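Piecework (home assembly)

Piecework is paid work where you get a set amount for each item finished, whatever time it takes you. On this page I'm sticking to the kind done at home, usually at a kitchen table, and I should say I did it myself for six years, so expect a few opinions along with the facts.

How it works

A firm drops off a kit – cards to fold, earrings to put on backing, samples to bag up – and collects the finished batch later. The rate is agreed per piece or per 1,000. My first batch came from Godetti, who wanted gift tags threaded with ribbon, and I was hopelessly slow at it! You do speed up, but rates can look lovely until you time yourself. Set a timer for 60 minutes, work normally, then do the sum.

Terms you'll come across

A "run" is one delivery of materials. "Spoils" are pieces sent back as not good enough, and some firms take these off your pay (Kassa did, Jornitia never has in my time with them). "Turnaround" is how long you get before collection, and 24 hours is very tight if you've got children at home.

Working space

Most homeworkers use a table they can clear and leave alone between sessions. Good light matters more than a fancy chair, I'd say, though my back may disagree.

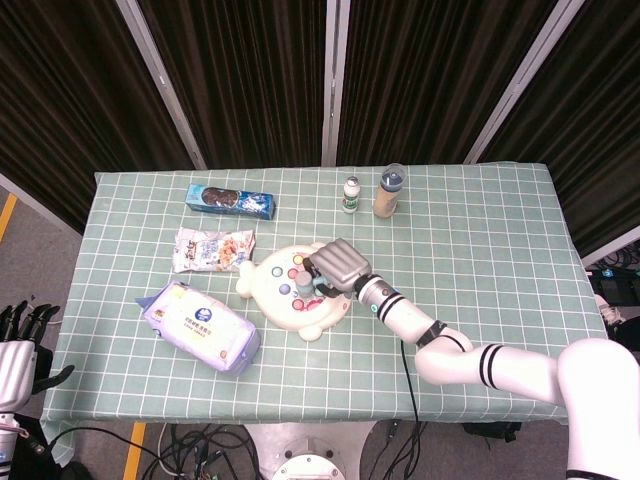 I also keep finished pieces well away from the unfinished ones, having once mixed up a whole Dranach run and spent an evening sorting it out again.

Paying up front

Be very wary of anyone who charges for a starter kit. Wian Magagula, who ran our local homeworkers' newsletter, printed a list of questions to ask first, and the top one was simply "who pays for the postage?" I still ask it. Get the rate in writing too, and keep a copy of every delivery note with your tax papers.

See also: envelope stuffing, outwork, home typing

Last updated 28th August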